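Zorex two-tier steamer: fine, with reservations

I didn't want another pot. We already had a bamboo steamer that did the job, except that it smelled like last month's fish and had started to go black underneath. So when the Zorex set showed up on sale in May I gave in, mostly to stop hearing about the bamboo.

The box makes a lot of promises. "Even steam in every corner" is one, which is odd for a round pot. What you get is a base, two baskets and a lid with a small vent. The metal feels decent. The lid is thinner than I'd like, and it rattles once the water is going hard. Turn the burner down and it stops, but then dumplings take longer than the booklet says.

I've used it for 2 months, mainly for buns and greens. Frozen buns came out well from the lower basket and a bit gummy from the upper one, where drips off the lid land right on the dough. Wrapping the lid in a dish towel fixed that. The booklet doesn't mention it.

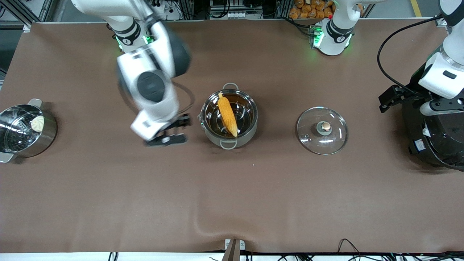
Cleaning is the part I'd complain about. Dough gets into the holes and sets like glue. Parchment helps, or cabbage leaves if you have them. The dishwasher left spots on mine, so I'm back to a brush and hot water – 20 minutes of soaking first if I forgot the parchment.

My neighbor Nazareno Leone has the Moya version, which costs more and has a glass lid. We swapped for a Friday dinner and I couldn't taste any difference. His lid is quieter, I'll give him that.

Would I pay full price? No. On sale, sure, if your old one is worn out. If it isn't, keep it.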